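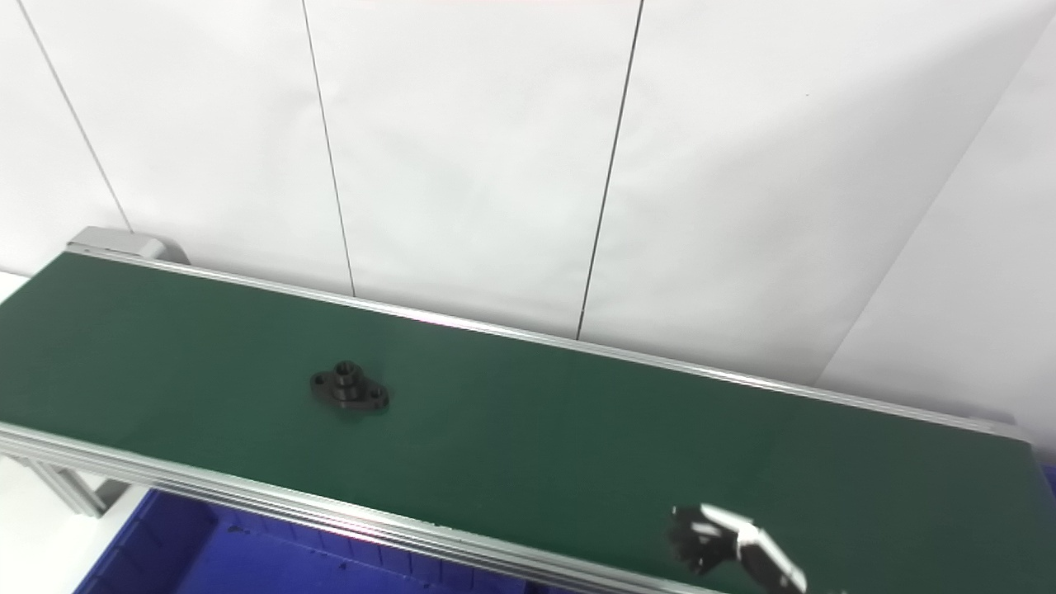 周四,上午把二号分拣台的皮带重新调了一遍。上周换过张紧螺栓以后,皮带一直往靠墙那侧跑,跑满半小时大概偏出一个指头宽,边缘开始蹭型材,能听见沙沙的声音。先松开尾端的两颗锁紧螺母,靠墙侧顶丝进半圈,空转十分钟,看一次;再进四分之一圈,再看一次。第二次之后基本稳住。然后放件试跑,用的还是那种黑色两孔法兰座,椭圆底板,中间一个凸台带通孔,长轴大致横着摆在深绿色带面上。选它是因为底板平,放上去不滚,两头的孔又方便对着铝型材的边看有没有转角度。来回跑了几趟,件的姿态没有变,位置也没有往一边漂。

皮带本身不打算换。Kamrul Wickramasinghe 之前提过要换成浅灰的,说浅色上面看油污清楚。我的意见是先不动:现在这批件几乎全是黑的,还有少量发蓝的,绿带面上边缘够分明,反光也不算厉害。浅色带子脏得快,擦一次要停一次。等以后进了浅色件再讨论。

清洁做法记一下,免得下次又有人拿酒精猛擦。酒精擦过的地方摩擦会变,件放上去会比旁边滑,上个月就因为这个查了半天。现在的办法:温水加一点中性清洁剂,布拧到不滴水,顺着运行方向擦,擦完再用干布过一遍,空转五分钟。型材槽里的灰用硬毛刷扫,刷不出来的用吸尘器扁嘴。不要用压缩空气吹,吹出来的碎屑会落到辊子上,今天拆端盖的时候就掏出来一小撮黑色粉末,多半是这么进去的。

张力没有仪表,还是用老办法:在两辊中间用手指往上提带面,提起来的高度和上次记号对齐就行。记号在靠墙侧型材内面,用油漆笔画的短线,已经有点淡了,今天补画了一遍。

辊子轴承听了一下。驱动端正常,尾端有轻微的嗒嗒声,低速时明显,速度提上去反而听不出。拆下端盖转了转,手感没有卡滞,先加了一点脂装回去。下周再听,如果声音变大就直接换,库里有一对备件,放在 Mistgate 那个抽屉柜的第三层。

法兰座这批的情况。Wastier 送来的,单子上写 2,144 件,Dilruba Siriwardena 按重量复核过,对得上。外观挑出来 81 件要退:大部分是底板边缘有磕碰,少数是孔口毛刺没有去干净,还有几件凸台端面有浅的划痕。划痕那几件她认为可以用,我也同意,但单子上写的验收标准是端面不得有可见划痕,所以还是单独放着,由 Dewan 那边决定。退货件装了袋,袋口贴黄标签,没有和合格件放在一个架子上。

磕碰的件有个共同点,伤都在耳朵的外缘,孔附近没有。我猜是装箱时竖着插、互相顶出来的。建议对方改成平放,层间垫一张瓦楞纸。邮件下午发了,还没有回。

另外试了一下孔口毛刺怎么快速查。肉眼看黑色件很费劲,灯光斜着打会好一些,但是看久了眼睛累。Dilruba 的办法是用一根棉签在孔里转一圈,有毛刺就会挂丝,比看快,漏检也少。今天抽了 13 件两种办法对比,肉眼漏了两件,棉签一件没漏。以后抽检统一用棉签,每查一件换一头,挂了丝的棉签和那件一起放,方便复核的人看。

摆件的习惯也统一一下。上带前把件擦干,表面有防锈油的话会在带上留印,印子自己不会干,后面的件压过去就拖成一条。擦油用无纺布,不用卫生纸,卫生纸会掉毛,毛粘在油上再粘到凸台里,很难弄出来。件和件之间至少留一个件的长度,靠太近时,尾端一过辊前面的就会被后面的推歪。长轴横摆或者顺着带子摆都可以,但同一轮里不要混着来,不然记录没法比较。

带子下面那一片也理了一下。地上有几颗 M6 的螺钉,不知道是哪里掉的,先把整台的 M6 都摸了一遍,没有缺,也没有松。应该是上次装护罩时多拿的,放回螺钉盒了。带子下方的蓝色塑料箱里不要再放图纸,皮带清洁时难免滴水,上回湿掉的那份装配图到现在还皱着。图纸统一挂到门后的夹子上。

支腿的调平脚检查过,靠门那只悬空,用手能转动。垫实以后用水平尺看,横向的气泡居中,纵向稍微偏一点,不影响跑件。悬空那只可能也是之前跑偏的原因之一,所以调皮带的顺序以后改成先看支腿再动顶丝。今天是反过来做的,垫完脚又回头把顶丝退了八分之一圈,白费了一遍工夫。

下午用 Ultia 的计时器定了一轮连续运行,目标是让计数走到 2,000 再停机看跑偏。三点二十开始,中途停过一次,是我自己碰到急停,复位之后接着跑,计数没有清零。五点前跑完。带边距离靠墙型材和开始时的画线比,看不出差别。电机外壳摸着温热,能一直把手放在上面。

遗留:
尾端轴承的声音,下周复听。
划痕件等 Dewan 答复。
防锈油留下的旧印子还有两条,温水擦不掉,先留着,不要用溶剂试。
油漆笔快没水了,买一支白色的,细头。
Kamrul 要一份调带步骤贴在墙上,我按今天的顺序写,支腿放第一步,写好先给他看一遍再打印。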